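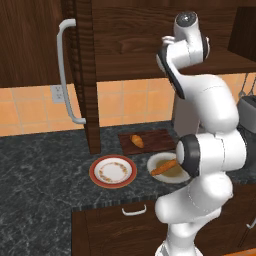

From: the soup person in Dernholm
To: Dernholm Kitchen Garden list
Date: 13 Mar 2022
Subject: Re: [dkg] Carrots that fork, and when to sow

> Hi all, second year on my plot and I'm ready to give up on carrots.
> Last July I pulled up the whole row and nearly every one had two or
> three legs, and the straight ones were as thick as a pencil. The
> bed is the heavy stuff near the Vandon Road fence. I dug in a lot of
> manure the month before sowing, so it can't be hungry. Do I need a
> different seed? And is it too early to start now? I have a packet of
> Sqalli and half a packet of something with the label washed off.

Oh, please don't give up! I grew nothing but little orange pants for my first three summers and now I get carrots I'm happy to give away, so there's hope for anybody.

I'd bet money it's the manure. Carrots don't want rich food right before they go in, they get all excited and send roots off in every direction. Put your manure where the squash is going and let the carrots have the bed that had squash last year. The other thing is that soil by the fence - I had the plot two down from yours before I moved up the hill, and I swear it's the same stuff they make flowerpots out of. I pulled so many stones out of it that I edged a path with them (it's still there, under the mint).

What worked for me on that bed was cheating. I dug a trench a foot deep and about as wide as my boot, filled it with sharp sand and old sifted compost, and sowed right down the middle. It's a miserable afternoon of work but you only do it once, and mine was good for years with a bit of topping up. If you don't want to dig, try a half barrel or any deep tub. Carrots in a tub are great, and the carrot fly doesn't seem to find them as easily.

As for seed, Sqalli is fine but it's a long one and it wants depth. For the fence bed I'd go for Randirov, the stubby one. It's not much to look at, but it's sweet and it doesn't mind clay nearly as much. The Vandon catalog had it at 478 seeds to the packet last time I ordered, which struck me as a very odd number to stop at. There was a big packet of 800 too, and that's plenty to split if anyone wants to go in with me.

On timing, I'd hold off a little. You can sow now under a cover but the ground up here is still cold and wet and the seed just sits there and sulks. I wait until the chickweed is growing like mad, then I go. Sow thin! Thinner than that! I know everyone says it, but those pencil ones of yours were just crowded. I thin to 2 inches, in the evening, and water afterward so the smell doesn't bring the fly in.

Oh, and keep the row damp until they're up. I lay an old plank over it and peek underneath every morning, and the minute I see green the plank comes off. I forgot it once for a week and got almost 100 pale little noodles, all leaning sideways.

I wouldn't bother with the mystery half packet unless you've got a corner to spare. Carrot seed doesn't keep all that well, and it might be parsnip anyway.

If you want a bucket of sand I have some left by my shed, help yourself, but bring the bucket back. And does anybody still have the long-handled fork from the shared rack? I need it for the leeks.

Happy digging!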